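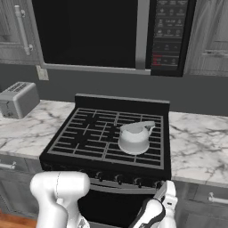 *1 min read*

**Ticket 282 - breaker 7 trips overnight, Lernthorpe unit 28**

Opened 21st August by Princess Ocampo. Status: open.

Kitchen circuit drops out between midnight and morning. Panel is a Drestell, arc-fault breaker in slot 7. It resets first try and holds all day.

Checked so far:

- Terminal screws torqued, no change.
- Neutral to ground resistance normal.
- Breaker swapped with slot 9. The fault stayed with the circuit.

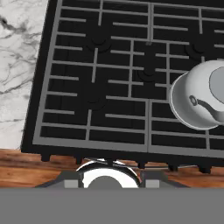
Logger left on the feed for 93 hours. Two trips, both within a minute of the hallway dimmer switching to its night level. The dimmer is a Donnelly and shares a neutral in the junction box - not shown on the Canthorpe drawings.
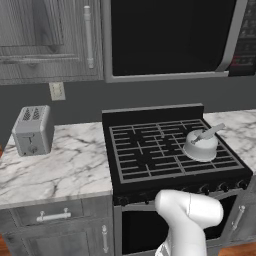

Kylie Lowther: Same shared neutral turned up in unit 26. Separate the two in the box before ordering another breaker, then run the logger again.

Work booked. Ticket stays open until the second log is in.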